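Bumitz Tabletop Handling Demonstrations: Data Card

Version 2, released May 21, 2021
Maintainer: Friederike Rathjen
Collection lead: Yolanda Pacheco
Annotation and review: Younes Zerouali, Lorraine Costigan

Summary

The Bumitz collection contains 2581 demonstrations of short tabletop tasks performed by people using a hand-held gripper. Each demonstration consists of a color video stream recorded at the wrist of the tool, a gripper opening signal, and a six-axis pose track estimated after recording. The collection was assembled to support research on learning manipulation policies from human examples recorded outside the laboratory. No robot arm was used during collection.

Version 2 replaces version 1 in full. Users who trained on version 1 should note that the train and test partitions have been redrawn and that results are not comparable between the two.

Tasks

The collection covers 6 task families:

Pick up and place in a container
Pick up and hand over to a second person
Reorient on the table
Push or slide to a marked area
Stack and unstack
Sort by type

Each demonstration belongs to one task family only. Where an operator completed one task and continued directly into another, the recording was divided at the point where the jaws were fully open and clear of any object.

Collection procedure

Operators were recruited through Zemeck and received a printed guide and one supervised practice period. The guide asked them to approach at a natural speed, to keep the object in view of the wrist camera, and to pause briefly before closing the jaws. Operators chose their own objects from what was at hand in each home, subject to a list of exclusions (knives, open liquids, medication, and anything carrying a name or address).

Recordings took place in 23 private homes. Lighting was left as found. Operators were not asked to clear the table or to change the background, and the released material reflects this.

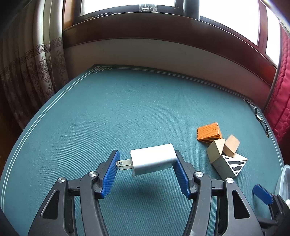

Grasp labels are assigned at the moment of contact and describe the relation between the finger pads and the object. Annotators record whether the object is approached across its width or along its length, whether it is tilted with respect to the pads, and whether any projecting part faces one of them. The last field was added for objects such as the wall charger, whose two metal prongs point toward the left pad and leave less clear surface on that side than the body of the object would suggest. Such approaches are labeled "projection, left" or "projection, right" as seen from the wrist camera. Objects that stand near the target but are not part of the task, such as the wooden toy blocks to the right of the charger, are entered in a separate field as distractors. They are listed by type only, without color or pattern.

The gripper opening signal should be treated as the primary source for contact timing. Visual labels were added by hand and may lag the signal by several frames, particularly where the object is smaller than the finger pads or is hidden by them at closure.

File organization

Demonstrations are grouped by home and then by task family. Each demonstration folder holds the video, the opening signal, the pose track, and a label file in plain text. A top-level index lists every demonstration with its partition, task family, and review status. Homes are identified by code. No home appears in more than one partition.

Conversion scripts for the Raju training library are provided in the tools folder. The scripts resample the opening signal and the pose track to the video rate and discard frames before the first movement. Users who need the untrimmed data should read the original files directly.

Quality review

Every demonstration was viewed in full by one reviewer. A further 1000 demonstrations were selected at random and labeled independently by a second reviewer. Disagreements were settled by Lorraine Costigan, whose decision is the one recorded in the label file. The original pair of labels is retained in the index for users who wish to study annotator agreement.

Failed attempts were kept when the operator recovered and completed the task. They carry the status "recovered." Attempts that ended without completion were removed from the main release and are available on request.

Known limitations

Pose tracking is less reliable over plain or evenly textured surfaces and near bright windows, where the camera exposure may shift during a movement. Affected segments are marked in the index, but the marking is not exhaustive.

All operators held the tool in the right hand. Policies trained on this material may show a bias in approach direction.

Transparent and highly reflective objects are underrepresented as grasp targets. Soft goods are limited to small cloths and socks.

The jaws of the hand-held tool match those of the Hunix end effector in geometry, but closing force was neither controlled nor measured. The data should not be used to set force limits on hardware.

Consent and privacy

Written consent was obtained from all operators and from every adult living in the homes concerned. Audio was not recorded. Segments showing faces, documents, or screens with legible content were removed before release. Requests for removal of material may be addressed to Consuelo Castaño, who is responsible for data protection matters. Material withdrawn after release is listed by demonstration code in the change log, and users are required to delete their copies.

Terms of use

The collection is released for noncommercial research. Redistribution of modified versions is permitted if the label files are kept intact and the changes are documented. Errors in labels or partitions should be reported to the maintainer with the demonstration code and the frame number. Corrections are scheduled for the July update.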